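Cuaderno de taller. Sección de acabados y conservación de mobiliario
Sede de Dondport
Entrada del 23 de agosto de 2024

Asunto: comparación de aceites y ceras para superficies de trabajo de madera

1. Antecedentes

En la entrada de enero quedó pendiente la comparación entre el aceite duro Luvent y la cera líquida Kütt. El barniz empleado hasta entonces en las mesas comunes presentaba blanqueo en las zonas de apoyo de recipientes y no admitía reparación local sin lijar el tablero completo. Se acordó sustituirlo por un acabado de poro abierto, renovable por zonas, y retirar el barniz restante de forma progresiva.

2. Preparación de las probetas

Las probetas proceden de un mismo lote de haya vaporizada suministrado por el almacén de Drudton. Se lijaron en el sentido de la veta con grano 120 y después con grano 180. Entre ambos pasos se humedeció la superficie con esponja para levantar el repelo y se dejó secar hasta el día siguiente. El polvo se retiró con aspiración y cepillo de cerda natural.

La referencia L se trató con Luvent en 3 manos finas, con retirada del sobrante a los veinte minutos de cada aplicación. La referencia K recibió dos manos de Kütt y un bruñido con almohadilla blanca. La referencia T se conserva sin tratar como testigo.

3. Ensayos realizados

a) Mancha. Café, vinagre y tinta de rotulador al agua, con permanencia de una hora bajo vidrio de reloj. La referencia L conserva un cerco leve de tinta, que desaparece con jabón neutro. En la referencia K el vinagre deja una zona mate perceptible a contraluz. La tinta no se elimina del testigo por ningún medio suave.

b) Roce. Frotamiento con fieltro húmedo, 2000 ciclos por probeta. La referencia L pierde algo de brillo de manera uniforme. La referencia K muestra el recorrido del fieltro con bordes definidos. Queda por repetir la cara B de la K, cuyo lijado previo era irregular.

c) Calor. Base metálica a 70 °C durante quince minutos. Sin marca en la L. Huella circular en la K, recuperable con nueva aplicación y bruñido.

4. Observaciones sobre el tono

El aceite calienta el color del haya desde la primera mano. Conviene advertirlo a las secciones que solicitan mesas a juego con las existentes, pues la diferencia respecto del tablero barnizado resulta visible. Para la comparación cromática se utilizarán tableros pardos cálidos de veta poco marcada, observados siempre con la misma iluminación.
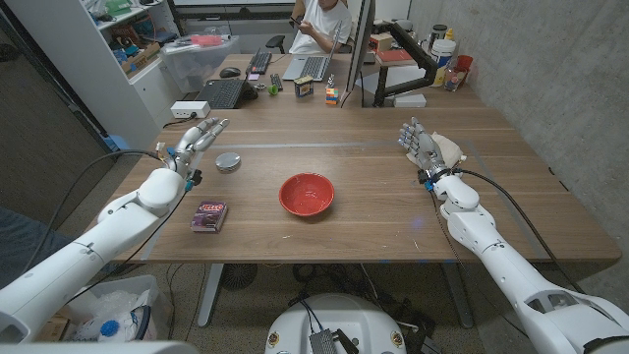
5. Consumo y residuos

El consumo de Luvent en el conjunto de la prueba fue de 104 g, incluida la merma en el paño de aplicación. No se anotó el de Kütt por haberse vertido parte del envase durante el trasvase; se pesará en la repetición.

Se recuerda que los paños impregnados de aceite secante pueden inflamarse espontáneamente. Deben extenderse al aire libre o sumergirse en agua dentro del bidón metálico con tapa, nunca arrugarse ni depositarse en la papelera ordinaria.

6. Decisión provisional y tareas pendientes

Se adopta Luvent para las mesas de uso general. Kütt queda reservada a estantes y frentes sin contacto con líquidos.

Pendiente: repetir el ensayo b) en la referencia K; pedir a Drudton otro tablero del mismo lote; corregir la ficha de mantenimiento, que todavía indica limpieza con alcohol; revisar el mango de la lijadora orbital pequeña antes de la próxima serie.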